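Software > Planning > Interviews
17 Sep 2022
By the Paltport editors

The developer who maintains Uvevton, the grasp planner used at Clasovus, does not regard grasping as the hard part. "Choosing a grasp takes 18 milliseconds. Deciding whether the arm can reach it takes 300," the developer said. 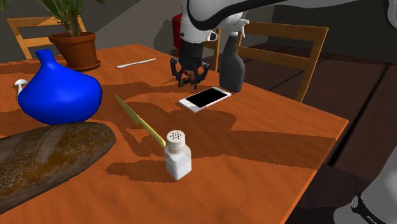 Collision checking takes most of that time. Uvevton keeps a signed distance field of the workspace and tests each candidate path against it. Tall objects are the expensive ones. With a spray bottle standing right behind the phone and the gripper down beside them, the planner has to bring the wrist in steeply. "A flat table knife is nearly free. A bottle neck is not."

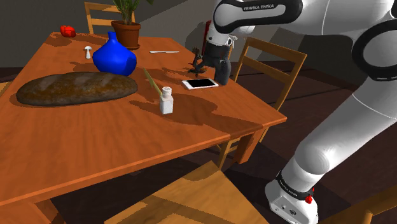

The arm over the table in simulation, gripper empty.

Since May the field has been stored at two resolutions, with 5 mm cells near the fingers. The change removed 70 per cent of the rejected plans -- most of them had been false alarms.

Perception is handled separately by Pană, which passes over object masks and a confidence value.
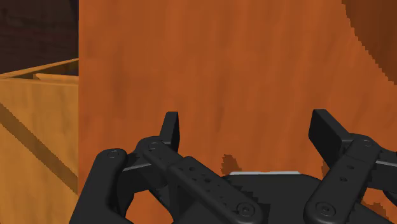 Paltport editors
Technical interviews

Large plain surfaces give it trouble. "Wood grain and a hard shadow edge, and it will propose an object that isn't there," the developer said. Low-confidence masks are now kept as obstacles but never offered as targets.

Interviews | Tools | Archive | Contact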